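Water Lines Reach Last Streets in Lamrani

The last unserved streets in Lamrani, an unincorporated settlement outside Lemberg, are now connected to a public water line, the county said this week. Residents on the north side of the settlement had relied on hauled water and backyard tanks for years.

The final stretch runs under 12 streets between the county road and the drainage canal. Work began in November after several delays over easements. Many of the lots were sold decades ago on handshake contracts, and some owners had no recorded deed to sign against. The county's legal office had to settle those titles before the contractor could dig.

Jekilness, the utility company that serves Lemberg, will run the system and bill households directly. Each household gets its first 1,000 gallons a month at a base rate. Use above that is charged at the same rate paid by customers inside the city limits. Residents had objected to an earlier plan that set a higher price for customers outside the city, and the utility withdrew it in the spring.

Connection fees are waived for homes that were occupied when construction started. Owners of vacant lots will pay the standard fee when they build.

The pipe in the street is only part of the job. A house still needs a service line from the meter to the kitchen and bathroom, and that section belongs to the property owner. The county has set aside grant money for owners who meet the income limits. Applications are taken at the Lamrani community center, which will also open on Sunday afternoon from 2 to 6 for people who work during the week. Applicants should bring a utility bill or tax statement and proof of income. Those buying under a contract for deed may bring the contract.

Sewer service is a separate matter. Most homes in Lamrani use septic tanks, and a number of the lots are too small for a tank under current state rules. The county has asked for state funds to design a sewer line but has not been told when a decision will come. Until then, no new septic permits will be issued on the smallest lots.

Paving is also unfinished. The streets that were opened for the water main have been filled and graded, but the asphalt will wait until the ground settles. School buses will keep stopping at the county road for now, and parents have asked for a shelter and a light at the stop.

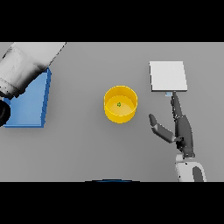

Flood map meeting

The county will hold a separate meeting on new flood maps for Lamrani and the neighboring Fleludik tract. Draft maps place the lots closest to the canal in a higher-risk zone, a change that could affect insurance costs and building permits. Copies are posted at the Lemberg library and at the community center. Written comments will be accepted at either place until the county commissioners take up the maps at their regular session.

Spanish interpreters will be at the meeting. Residents who need a ride can leave their name and address at the community center's front desk.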